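Zinard
Planning a two-arm bench: your budget questions

We get a lot of mail from small shops and school labs putting together their first two-arm setup, usually with a grant deadline in March and a spreadsheet that's already gone sideways. We love these projects! Here are the questions that come up most.

What should go on the list besides the arms?

Everything that holds, powers, stops and connects them. Bench, mounts, power supplies, emergency stop, cameras, a computer that can keep up, and a cable line that's bigger than you think. Put each one on its own row, with a supplier and a lead time beside it, so you can see what's going to hold up the rest.

Do I need to replace my bench?

Probably not. If it's solid, level and deep enough for both arms to reach the middle, keep it and spend the money somewhere fun. Our own Terstead room has a dark marble-patterned surface, and we're very fond of it.

Do I need special test objects?

Please don't buy a kit on day one. Household items make terrific test pieces, and they're harder than they look: glossy plastic, rounded ends, buttons you'd like to avoid squeezing. We set aside $40 for a trip to the discount store and got months of work out of it.
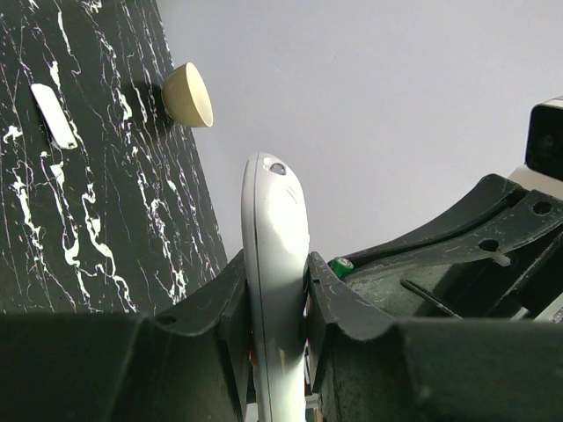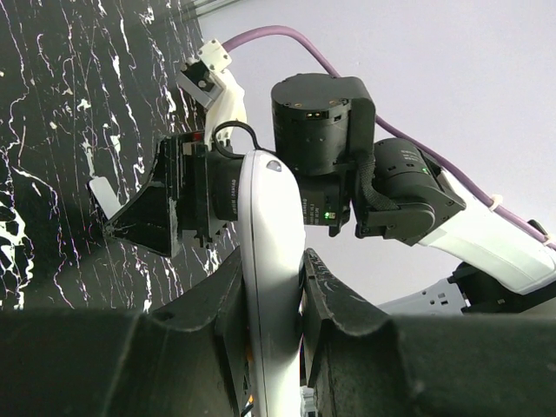
How much should I allow for spare fingers?

More than one set, for sure. Fingers pick up scuffs and scratches as a matter of course, and a fresh pair is a lovely thing to have in the drawer when you want to try a new shape. We budget for three sets per arm in the first year. If you have access to a printer, Dronau will share its finger files so you can make your own.

And cables?

Set aside $600 for a two-arm bench, including sleeving, clips and a big bag of cable ties. Buy different colours if you can. Tracing a fault is so much nicer when you can follow one colour from end to end.

Should I buy both arms at once?

If the budget allows, yes, as they'll come from the same batch and you'll only pay freight once. If it doesn't, start with one and mount it off-centre, leaving room for its partner. Moving a mounted arm later is a full afternoon and a new calibration.

What about a contingency?

Ours was almost $1,000 on the Pacheco build, and we used it on connectors, a second power supply and shipping. Keep it as its own row. Folding it into the arm price makes it very easy to spend early.

Can you look over my list?

Absolutely, we'd be glad to. Send the spreadsheet through the contact form along with your bench measurements and the height of your ceiling.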